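Kazmi Evening Classes
Looking After a Small Home, session 3: Laundry and Glass

Hello again everyone! We ran out of time before I got to the second half of my notes, so this handout is longer than usual. Bring it with you next week, and bring the sorting sheet from session 2 if you still have it (I have spares, but they're the old ones with the typo).

Part one: folding before you walk away

I used to be terrible about this. Everything came out of the machine, went into a heap on the chair, and stayed there until I needed a shirt. What changed my habits was getting a shallow tray and keeping it near the washer, so I could fold standing up and carry the whole lot off in one trip. Deep baskets are fine for dirty clothes, but for folded ones I really don't like them, you always want the thing at the bottom!

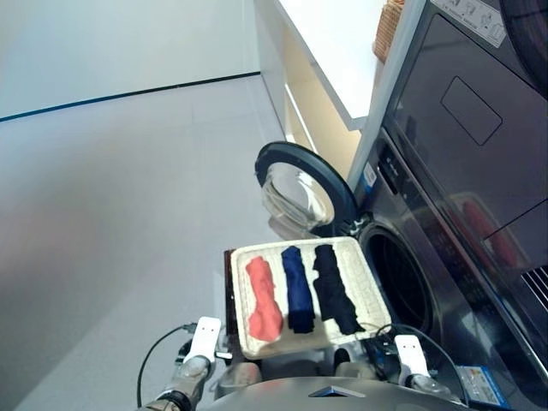
Folding into strips takes a bit of practice, so start with plain T-shirts. Lay the shirt face down, bring both sides to the middle, smooth it with your palm, then fold it lengthwise once more. Put the strips next to each other and don't stack them. With a red one, a blue one and a black one side by side in a white woven tray you can grab the color you want without disturbing its neighbors, and it doesn't matter much if one of them is bunched or flares a little at the end. Mine nearly always do. If a strip won't lie flat at all, shake it out and start over, it's quicker than fussing with it.

Homework: fold one load this way and write down where you got stuck. Sleeves, probably. We'll do long sleeves together in session 4, and hooded tops too if there's time (they're a pain).

Part two: curved glass

Flat glass is easy and we covered it in October. Domes and bowls are trickier, as the shine hides things. Dust it first with a soft dry brush, always, before any cloth touches it. Then use a barely damp cloth in small circles from the middle out, and dry it with a second one. A domed piece of clear glass set in a thick black ring needs one extra step: run a cotton swab around the seam where the two meet. Then change where you're standing and look again away from the glare, as little specks and scratches can be very faint. 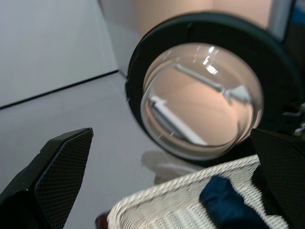
Noreen Janjua asked whether toothpaste really takes scratches out, and said she had tried it on a watch face and ended up with a cloudy patch. Yes, that can happen! Toothpaste is gritty, so please leave it in the bathroom. If your fingernail catches in the scratch, no amount of wiping will shift it. If it doesn't catch, it may be a dried-on smear, so try the damp cloth again before you give up.

For next time: two soft cloths, a long-sleeved shirt, and your homework notes. We're in room 117.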